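The second life of the butcher-block table

Walk into the Vareck flea market on a September morning and you'll find them stacked three deep by the gate: big, heavy, pale wooden tables, scarred by decades of bread knives and school lunches, and going for less than a decent pair of shoes. I bought my first one there for 89 dollars and I have been a little bit in love ever since.

What makes them so good is how they're put together. Long strips of wood are glued side by side, so the top stays flat through damp summers and dry winters, and when it gets ugly you just sand it and start over. Try that with a veneer! The old Bortolotti workshop in Brimada turned out 1,000 of them a year at its peak, mostly for bakeries and canteens, and a surprising number are still working for a living.
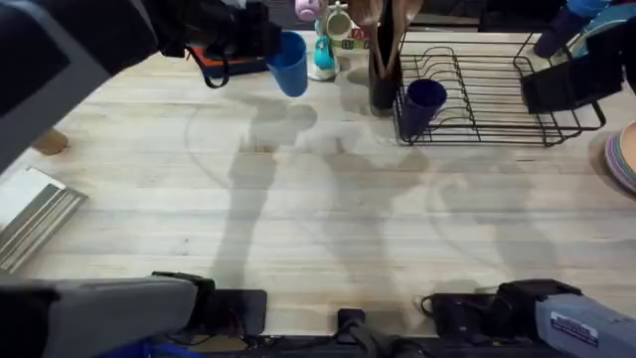

Oil is where people get nervous, and they really shouldn't. Food-grade mineral oil is cheap, easy and very forgiving - wipe on a thin coat, leave it overnight, buff off whatever is left. I gave mine nine coats over the first winter (overkill, I know, but the grain came up so beautifully that I couldn't stop). These days it gets one coat every couple of months, and a scrub with coarse salt and half a lemon whenever onions have been involved.

If you're shopping, bring a flashlight and get down on the floor. Look for open glue lines on the underside, and push hard on each corner to see how the legs behave. A wobble is fine. A split that runs right through the top is a much bigger job, and I'd only take it on at 10 dollars or less.

The market's last day this year is Sun 7 November, and the tables go early.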